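Dorevero 家事作業データ:電源タップ操作サブセット

概要
機械は家庭や作業現場の雑務をどこまでこなせるか。Dorevero はこの点を作業単位で調べるためのデータセットである。本サブセットは卓上の電源タップの操作を扱う。配布元は Kendia、更新日は2018年3月24日。

収録内容
エピソード数は221。手持ちグリッパ2台による人の操作を、手先側と頭部側のカメラで記録した。
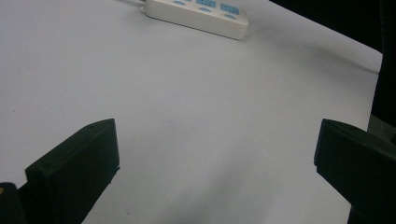

電源タップの扱いは、現在の機械に任せられるか。
位置が既知で、コードに張力がかからない条件なら把持と移動までは任せられる。プラグの抜き差しは人の補助を前提とする。

対象作業
接近、把持、向きの変更、スイッチ操作、解放。両手作業では左右の軌跡を同一時刻軸に揃えて格納する。片手が待機中の区間も削除していない。

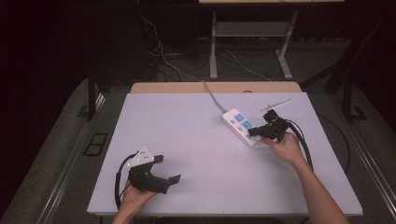
時刻同期には Helmy を用いる。同期に失敗したエピソードは一覧から除外し、欠番のまま残す。番号の詰め直しは行わない。

ラベル
各区間に作業名、使用した手、成否を付与する。成否は終了時の状態で判定し、途中のやり直しは失敗に数えない。

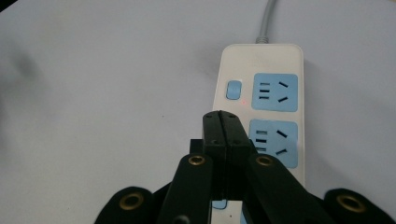 スイッチ操作は把持より難しい部類に入る。押下量が小さく、手先カメラでは指自体が対象を隠しやすい。閉じた指がタップの上に重なると、手前側の差込口はほとんど見えなくなる。一方、赤い表示灯が視野に残っていれば状態推定の手掛かりに使える。遮蔽の有無は区間ごとに別ラベルとした。

既知の制限
・対象物の種類が少なく、他形状への汎化は評価できない。
・力覚データは含まない。
・再生ツール Rotoder は2000フレームを超える区間を分割して読み込む。
・判定基準が未確定の区間が11件ある。6月の改訂で見直す。

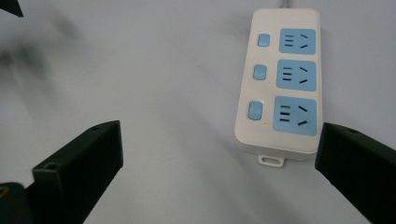 図4:手先カメラの視野。電源タップは左右の指の間の外にある。

利用条件
研究目的に限る。再配布時は本ファイルを同梱すること。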